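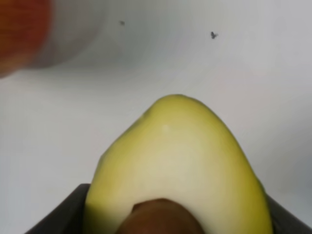 Skosdale opens applications for winter community grants

27 November 2020

Applications are now open for the City of Skosdale's winter round of community grants. Local groups can apply for up to $2,000 toward projects that take place within city limits.

The grants are open to nonprofit groups, neighborhood associations, sports clubs and parent-teacher groups. A group does not need to own or rent a building to apply, but it must have a bank account in its own name. Groups that received money in the August round may apply again if they have turned in their final report.

Eligible costs include equipment, printing, room rental, tools and small repairs. Grants cannot be used for wages, travel outside the county or bills that were paid before the application date.

In the last round the city funded 35 projects. They included new nets for the tennis courts at Stistgate Park, a tool library on the east side and a set of folding tables shared by three neighborhood associations.

A separate fund for street and block projects will run at the same time. It offers $100 per block for things such as planters, paint and signs. Residents can apply for this fund without belonging to a group, as long as two households on the block sign the form.

How to apply

Forms can be filled out online through Cikex, the city's permit and application system. Groups that used Cikex for a park reservation or an event permit can sign in with the same account. Paper forms are available at the front counter of City Hall and at the Stistgate Branch Library. Completed paper forms can be left in the drop box by the library's parking lot entrance.

Applicants will need a short description of the project, a simple budget and the name of one contact person. Projects on city land also need written approval from the Parks Department, and that request should be sent in before the grant form.

The application period lasts 2 months. Decisions will be sent by email, or by letter to groups that applied on paper.

Help with applications

City staff will answer questions by phone during regular office hours. Help is also available by appointment at the Nepia Community Center, where large-print forms can be picked up. Interpreters can be arranged if requested when booking.

Media contact: Communications Office, City of Skosdale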